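new place, day 8. the carpet is dark charcoal and I have opinions about it 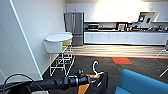
kitchen end, with the round white table in front of the big fridge. orange and black thing on the hanger still needs a home

1/ So the move is mostly done and I promised a few of you a proper thread on how the flat is coming together. It's one long room really, kitchen at one end and everything else wherever I put it down.

2/ Starting with the carpet. Charcoal, right up to a strip of wood floor by the kitchen. I grew up with beige so this felt very grown-up for a whole afternoon. Then I dropped half a cracker. Every crumb shows! Every single bit of fluff off every jumper I own!

3/ I've hoovered more this week than in the whole of last year. Mayu Maruyama (ex-flatmate, very tidy, has seen me at my worst) told me to get a rubber brush and drag it towards me before hoovering. Tried it last night. The amount that came up was disgusting and I was thrilled.

4/ The table though. I love the table. Round, white, flat top, got it second-hand from Wellington Vieira two streets over, who was moving somewhere with a built-in one. He wanted 31 quid for it. I'd have paid double and I think he could tell.

5/ Round is so much better in a narrow bit of room. The old one was square and I had a permanent bruise on my hip from the corner.

6/ Chairs don't match and won't be matching. There's a white one and a yellow one and they both tuck in close to the table, so I can get past with shopping. The wire legs look brilliant against the dark floor, all those thin white lines. Bit of a pain to clean between but I'm choosing to ignore that until May.

7/ Someone asked if the table is too near the fridge. Yes, a bit. You have to shuffle it over to get the bottom drawer fully open. I've tried it in three other spots and it looked lost in all of them, so it's staying and I'm shuffling.

8/ The fridge came with the flat. Double doors, brushed metal, absolutely enormous for one person who mostly buys yoghurt. I went to the big shop and spent what felt like 200 quid filling it and it still echoes. Fingerprints are the downside. Damp cloth, then a dry one straight after, going with the grain. Don't bother with the sprays.

9/ Upper cabinets are white and glossy and they bounce the ceiling lights right back at you. Great for chopping onions, less great at 6am. I'm looking at a warmer bulb. Damgaard does a dimmable one but it's a faff to get delivered here, so if anyone's found a decent alternative please shout.

10/ Worktop is my shame. It's where everything landed on moving day and most of it is still there. Plan for tonight is to take the lot off, wipe down, and only put back what I've used this week. The toastie maker is going to be a difficult conversation.

11/ Clothes. No wardrobe yet! The Milivard one I ordered is stuck at the depot, so things are living on hangers wherever a hanger will go. It was 400 with delivery and I refresh the tracking page like it's the football scores.

12/ Walls are staying white for now. I've got tester pots but I want to see the light through a whole month before I commit -- last time I painted in a hurry I lived in a mustard cave for two years.

13/ Next thread will be cupboards, once I've worked out which shelf I can reach without a chair. Bulb recommendations in the replies please, warm white, screw fitting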